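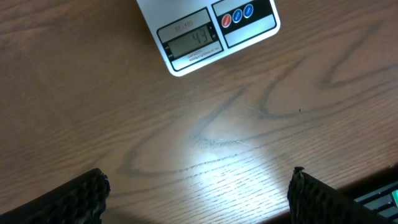 The kitchen scale on the practice table at Tostwood, with the two gripper fingers open.

Search the magazine Enter a word or name

Home Features Workshops People Back issues

Teaching the hand to be slow

When I arrived at the Tostwood workshop in November it was already getting dark, and Þórey Ásgeirsdóttir did not look up to greet me. She was sitting with her back to the robot. Both her hands were on the controls, her eyes were on a screen, and three metres behind her a pair of black fingers was going down, very slowly, towards a table.

She was teaching it to weigh food. The task sounds like nothing. An item must be picked up, put on a kitchen scale, left there until the number is steady, and taken off again. I have done this in my own kitchen for all my adult life and I could not have told anybody how I do it.

"I also could not," said Þórey later, when she had put down the controls and made us tea. "This is why we show it and do not write it."

Showing is the whole method here. A person steers the arm from a distance through the task, and the machine keeps a record of what its wrist camera saw and how the hand moved. Then the person does it again. For the weighing task Þórey has given herself 60 good repetitions before the first training, and in a usual afternoon she completes 20. The bad ones she also keeps, in another folder, with a short note on each.

The view from the wrist takes some time to get used to. One sees mostly table. In Tostwood the table is brown wood with very strong grain, great loops and arches of it, and a lamp throws a white patch on the shine. The scale comes in only at the top, with its red and blue buttons and a small grey display, which says 43. The fingers stand at the bottom, far apart, with their bumpy black skin. From this one must judge how near is near.

I asked if the shine was not a problem. She answered that her former colleagues at Plurkov, where she worked for six years, would have covered the table with a grey cloth. She prefers the wood. People who will one day use such a machine have wooden tables, and they have lamps.

The company which pays for the work is called Scanlon, and it makes equipment for small bakeries and school kitchens. It wants an arm which can prepare portions during the night. Before Tostwood it tried in its own building in Kokanthorpe to program the movements line by line. The result was correct as long as each thing stood in its exact place. When a bag of raisins leaned a little to the left, the arm closed on air.

The weak point of the new way is the teacher. A tired person makes tired movements, and the arm learns these also. Þórey showed me an early model that always stopped for a moment above the scale before it let go. For two days she searched for the fault in the software. Then she watched her own recordings and found that she was herself making this stop, each time, because she was afraid to knock the scale. She recorded the whole set again.

After the tea she let me try. The controls are lighter than I expected, and they give back no feeling at all from the fingers. I was supposed to lift a small packet and set it on the scale. My first attempt pushed it across the table. In the second I had it, I am sure that I had it, and then I turned my wrist the wrong way and it fell. The third took me 44 seconds and the packet lay on the scale half over the side.

"Keep or throw away?" I asked.

"Keep," she said, and wrote a note. "But in the other folder."

What I noticed most was how much looking there is. A good teacher waits after the release until the number stops changing, and she does not hurry the hand away, although there is nothing to do in this time. The earlier recordings, in which she moved off at once, gave an arm that lifted the food before it was weighed. Now she counts quietly in Icelandic. I heard her lips move when I stood near.

She does not know yet if the arm will be good enough for Scanlon. Flour is planned for the spring, in open bowls, and she speaks of it without pleasure. There will also be a second teacher, left-handed, so that the machine does not learn only one person's habits.

When I left at half past six she had turned her chair to the screen again and was on the next repetition.

Related articles
The glove that remembers: learning to fold by touch
A night shift at the Kokanthorpe bread ovens
Why grippers wear rubber
Letters: should a robot work in a school kitchen?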